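Forums > Local Watch > Scams & Consumer Alerts > Fake utility crew on Trosham Rd

hollisb_82
Heads up for anyone on the east side. Two guys in orange vests came to my mother in laws door at 11 this morning saying they were from the water dept and had to "test the line" before the shutoff. No truck that I could see on her doorbell cam. One keeps her talking at the kitchen sink, other one wanders off down the hall. She's missing an envelope with $308 in it. Called the police non emergency line, got a report number, thats about it so far.

Please tell your older neighbors. They had clipboards and one had a badge on a lanyard but she couldn't read it.

pinecone_ridge
So sorry. Same thing on Kuusisto Lane in September, only it was "gas inspection". My neighbor didn't let them in and they got rude with her. She wrote down part of a plate and gave it to the police, never heard back.

Planano_Dad
Was there an actual shutoff scheduled? Asking because the city DID have real crews out here in Planano last week and people were screaming at them. One poor guy had a hose turned on him. Not every vest is a crook.

hollisb_82
No shutoff. I called the water office myself. Nothing on her street, nothing planned.

And sure, real crews exist. Real crews don't go through a bedroom dresser.

averes
Andor Veres here, I used to do meter work, 25 years, retired now. Few things from that side of the door.

We almost never needed to come in. Meter's at the curb or the side of the house for most of the east side. If we did need in there was a letter first, and you picked the time. Nobody "tests the line" from your kitchen sink. Thats a line to get you standing with your back to the hall. 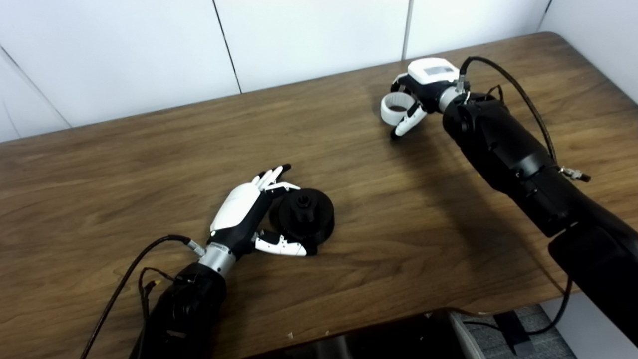

Also they always work in pairs, one talks, one walks. If there's 2 people and only one will look at you, shut the door. Ask for a work order number, then call the office off your own bill – not the number they hand you. The number they hand you is their cousin. A real worker will wait on the porch, we got paid by the hour, believe me we did not mind waiting.

marlo_t
^ this. The phone number thing is huge. My dad called the number on the card and a very nice lady "confirmed" the appointment.

gravelpit
Unpopular opinion but people need to quit opening the door. Period. I don't answer for anybody I'm not expecting. Problem solved.

pinecone_ridge
Easy to say if you don't have home care nurses and meal deliveries coming and going. My aunt has someone at the door 5 times a day. She can't just not answer.

gravelpit
Then get a chain. or a camera with a speaker.

hollisb_82
She HAS a camera. It got a great shot of two hats.

Planano_Dad
Ok fair, I take back some of what I said. Still think we should be careful about posting descriptions on here though. Last year somebody's nephew got followed around Plirnari Market because he "matched" some guy from a thread. He was 16.

averes
Agree with Dad on that. Give it to the police, plates and times and which way they walked. Don't go looking for them yourself.

One more, if they got cash off her they may try again, or somebody will call in a week saying they're the bank or the detective and can get the money back for a fee. Warn her. That second call gets people worse than the first one.

hollisb_82
Didn't think of that. Calling her now. She's more mad then scared at this point, wants to change the locks herself.

marlo_t
Does homeowners cover stolen cash? Asking for real

gravelpit
Some, usually capped low, and with her deductible it's prob not worth the claim. File the police report anyway.

hollisb_82
Update, officer came by at 4 and took the doorbell clip. Said hers isn't the only report this week on Trosham. Wouldn't say how many. Will post if I hear anything.

Recent topics
Roofing guy wants full deposit up front, normal?
Text about unpaid toll, is it fake
Gift card drained before I got home
Driveway sealing crew on Kuusisto Lane again
Who do I call about a fake charity table outside Plirnari Market

Comments (3)

Deb R.
Printed Andor's post and taped it inside my mothers front door. Thank you.

oldmillroad
Had the vest guys in spring. Told them my husband was coming down to talk to them and they were gone. I'm a widow.

J. Pell
Can a mod pin this? It'll be off the front page by tonight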